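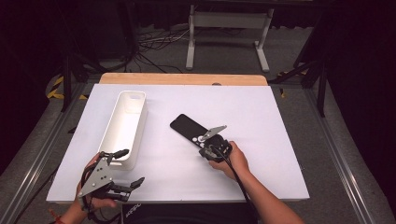
Progress report to the Farías fund, January
Prellora good practice code for hand-held gripper recording

We're very pleased with where the code has got to this quarter. The second draft is finished, the bench rules have been tried at Esberg, and we now have 766 recordings made under them towards the 1,000 we promised you.

## What the draft now says

- One object on the board at the start of each recording, with the container to one side.
- Cables run back along the forearm, never across the work area.
- Floor tape stays down between sessions.
- Each operator reads the stop rules aloud before a first shift. It feels silly and it works wonderfully!

The rule on small household objects gave us the most trouble. Our first wording, "flat items", lumped remote controls in with phone cases, and reviewers at Eltlow asked us to split them. A case can be gripped by its rim, while a remote has buttons that we'd like left alone where possible. They were right, and the new section is much clearer.
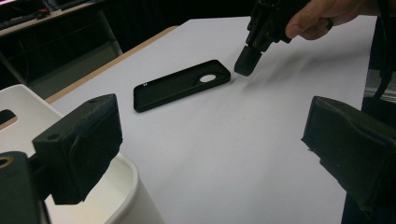 *Photo: Prellora project, Esberg*

Fingertip clearance is still open. We want one plain sentence on how close a finger may come to the tabletop before the grip starts, and so far we have 13 comments and no agreed wording. Eltlow would like a fixed distance. Our operators prefer "close, without pressing", and we'll test both over the next 300 recordings.

## Next

Draft three goes to Eltlow in March, with the clearance section and a shorter checklist. Spending is on plan, apart from spare finger pads, where we've gone slightly over.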